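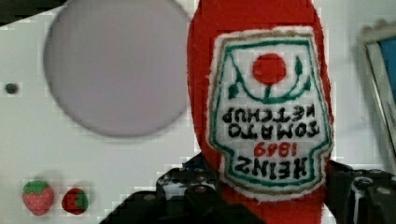
Rosalía Robles asked why anybody would wash a stuffed condiment by hand when the machine does it in 40 minutes, and whether play food is even worth keeping once the kids have had a go at it.

Fair question! My answer – stitching. Embroidered letters go fuzzy fast in a hot cycle, and the fabric pills. Cold water, drop of dish soap, squeeze, done. And yes, worth keeping.

So, the Skirnetti play kitchen box. Quick gallery, no big writeup, it's May and everything is due at once. We went through the whole box at the Hilevside toy library one morning, pulled a starter set for the white table and sent the rest back to the shelf. Borrowers get 3 weeks with a set, longer if no one is waiting on it.
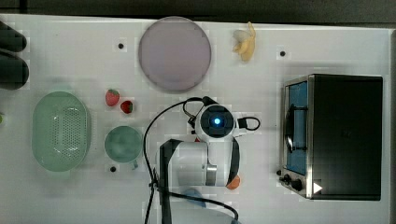

The fruit gets borrowed most, always has. Strawberries go missing first, then turn up in coat pockets, under car seats, once in a mailbox. If you find one of ours at home just drop it in the Greenwood return bin, no fine, no questions. Lids and cups too. We had 81 pieces on the old list and I have not redone the list, sorry, its on the to-do.

Plates next. I wanted light colors that don't fight with the food, and wide enough for small hands to aim at. The ketchup is longer than the lavender plate is forgiving – lay it at a slant and the tip still sticks out past the rim. Doesn't matter. Two year olds do not care about plating. Hard plates wipe clean in seconds, soft things take overnight to dry so plan on that if your returning a set.
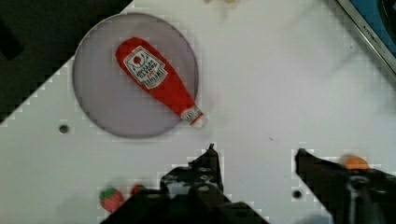 Sorting notes while I remember. Soft food in the mesh bag, hard food in the tub. Most of the older pieces came from a Bikonlow grab bag, about 20 dollars, and they have held up better than the fancy ones. The ketchup is everyone's favorite to hand over at pretend lunch. With the label facing up you still get the little red tomato circle at the top, and that's enough for the kids who can't read yet to know what it is. 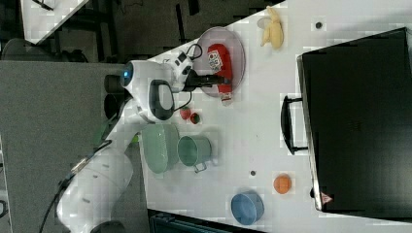
Bowls nest, mugs don't, so mugs go in last or the lid won't shut. Same with anything that has a handle. Next up is the pretend bakery box, wich is mostly crumbs of real crackers right now. Donations of play bread welcome, front desk till 5.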